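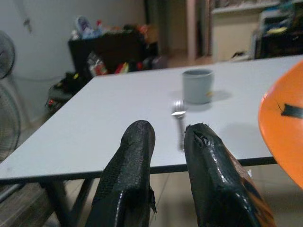

Mug and spoon on the white table, fan in back.

OK quick one, I have to be out the door in 30 minutes and I said I'd post about the table.

So the white table is now the breakfast table. Was the mail table. Before that it was the everything table — chargers, receipts, a bag of screws from the Kasham shelf I still haven't put up. Took me most of a morning in August to clear it, and I filled 2 grocery bags with paper. Who keeps a manual for a toaster they gave away? Me.

New rule is only stuff for the meal goes on it. Mug, spoon, something to eat off. I like the gray-blue mug best, plain, no logo, nothing to read before coffee. The orange goes nice against all that white too.

Still to do:
the cord on the wall, it bugs me every time I sit down
wipe the fan grilles
find a place for the screws (they're in a sock right now, dont ask)

I looked at a Woseo bench to go with it but they want almost 200 for the short one and I'm not paying that for something to put my bag on. Which is what would happen. Might try the thrift place by the bus stop agian, they get furniture in early and it goes fast.

Shelf next, I think. Or the closet. Got to run.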